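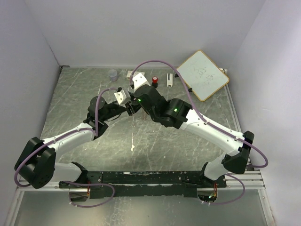 Gray metal work surface with scratches

Frequently asked questions about scratches, scuffs and worn surfaces

Last updated: October 16, 2021

These are the questions which customers of Rilteo send to us the most. Please read them before you write, as your answer may already be on this page. The answers are for tables, shelves, chairs and small metal parts in a normal home. For floors we have a different page, and for cars we do not give advice.

I have a scratch. Can it be removed?

It depends on the depth. Pass your fingernail slowly across the scratch. If the nail does not catch, the scratch is only in the top layer and you can usually make it much less visible with polish. If the nail catches, you will need to fill it or paint it. A bare metal top is a special case, as there is no layer to polish, only the metal. Many people choose to leave a metal top as it is, and I must say I do this at home too.

Which product do I need first?

For almost everybody it is the Uvum cleaning liquid. Dirt inside a scratch makes it look darker and deeper than it is. Clean the surface, let it dry overnight, and look again in daylight. Several customers have canceled their filler order after this step, and we are happy about it.

Can I use the same filler on wood and metal?

No. The wood filler is made to move a little with the wood. On metal it comes off in one piece, often on the same evening. The metal filler has a gray label and the wood filler has a brown one.

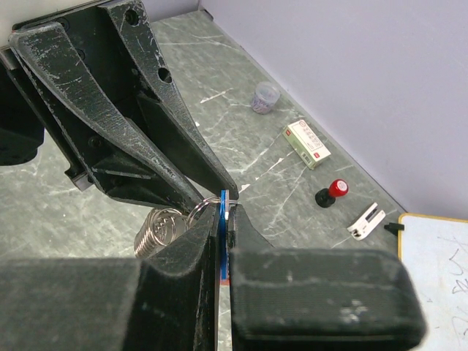

Why does the paint always come off first at the edges?

Paint becomes thin on an edge. When it is still liquid it pulls back from the corner and goes to the flat part, so the place that receives the most knocks has the least protection. On black parts you notice this early, as the wear is lighter than the color around it. The black bracket in the photo has the usual pattern, with white and gray marks along the edges. If you wish to repair such a part, sand only the worn line and a small border next to it, wipe off the dust, and put 2 thin coats with a soft brush. Let the first one become hard before you continue. One thick coat will pull back from the edge in the same way as before. Keep the paint out of any screw holes, or you will have a difficult time with the screws later. A piece of rolled paper in each hole is enough.

How long must I wait before I use the table again?

You can put light things on it the next day. For hot cups and heavy pots, please wait 5 days. In a cold room it takes longer, and I cannot tell you exactly how much, it is different from house to house. Press your thumb in a corner which is not seen. If there is a mark from the thumb, wait more.

Does the touch-up black match every black?

No, and this is our most common complaint. Black can be matte, half matte or shiny, and old black is often a little brown or gray. We sell matte and shiny. You may mix them in a cup to get something between, but please mix enough for the full job, since the second cup will never be the same. We recommend to test under the table first.

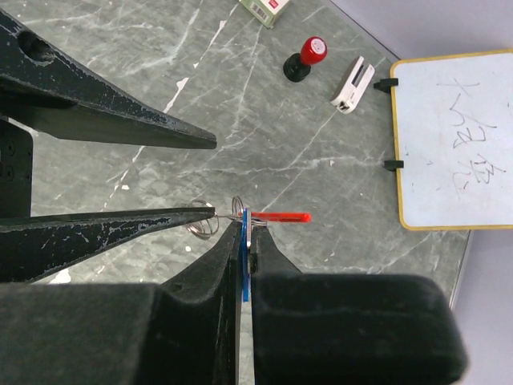
Gray marble pattern with thin white veins

My table has a marble pattern. Is it real stone?

We can't say this from a photo, so please don't send one for this purpose. Look at the edge of the top. If the veins continue over the edge and down the side in a natural way, it may be stone. If the side has one plain color, or you see a joint, it is more likely a printed layer. Stone also feels colder to the hand than a printed layer in the same room.

Why is this so important?

The two need opposite care. A printed layer is very thin, and once you have sanded through it there is no way back. Never sand it, not even with the finest paper. Real marble does not like vinegar or lemon, which leave dull spots. For both of them, warm water and a drop of dish soap is the safe choice.

Can I fill a chip in a pattern with veins?

Yes, but choose the color of the background and forget the veins. Customers who paint the vein with a small brush are usually not satisfied. The eye finds a wrong line much quicker than a missing one.

My repair looks dusty or whitish. What did I do wrong?

Most likely nothing serious. After sanding, fine dust stays in the small scratches and makes a dark color look pale. A dry cloth only moves it to another place.
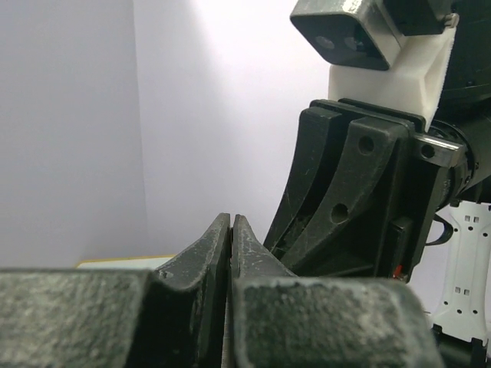
Use a cloth that is slightly damp, fold it often, and always wipe in one direction. If the pale color disappears while the surface is damp and returns when it dries, then it is not dust but very small scratches. In this case put a little wax and rub it with a clean cloth until it doesn't feel sticky.

How long can I keep an open can?

The paint is good for 6 months if the lid is closed well. Write the date of opening on the lid. If there is skin on the top, lift it out in one piece and don't stir it in. The filler is different, it gets hard in the tube and there is nothing you can do.

Can I come and look at the colors?

Yes, our shop is in Penstead, on Tunstall Road. The color cards hang next to the entrance. Shade 773 (dark gray) is out of stock and we expect it again in June.

Whom do I contact about an order?

Please write to Denise Blackburn and put your order number in the subject line. She also answers questions about returns. Opened cans can't be returned.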